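Ceinture porte-gourde Hernberg Jin : notre avis après la saison

Publié le 2 juillet

J'ai porté la Jin de novembre jusqu'au début de l'été, surtout sur la boucle de Cusedmont et sur le chemin de halage de Sternton, quand je sors avant le travail. Elle se vend avec 2 flasques souples et une poche à zip.

Le réglage se fait par une sangle à droite. Une fois serrée, la ceinture reste sur les hanches et ne remonte pas dans les descentes. Avec les deux flasques pleines, soit 500 ml, elle ballotte un peu pendant le premier kilomètre, puis on l'oublie. La version 200 ml vendue à part me paraît trop juste dès que la sortie dépasse une heure.

La poche accepte un téléphone, deux gels et une clé. Le zip accroche quand on court avec des gants. Les bouchons fuient si on les visse de travers, il faut vérifier avant de partir.

L'hiver, je la mets sous une polaire ample. Les matières bouclées prennent vite les peluches, autant garder la veste technique pour les jours de pluie.

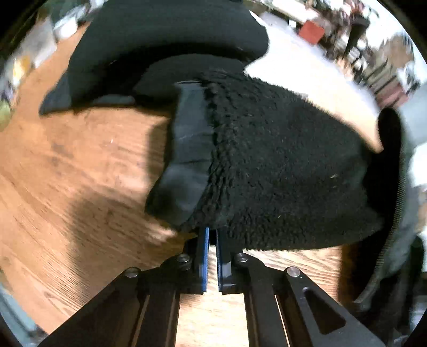

Polaire noire à texture bouclée.

Lavage à la main, séchage à l'air libre. L'élastique n'a pas bougé, le logo réfléchissant s'écaille déjà.

Points forts : maintien, poids
Points faibles : bouchons, zip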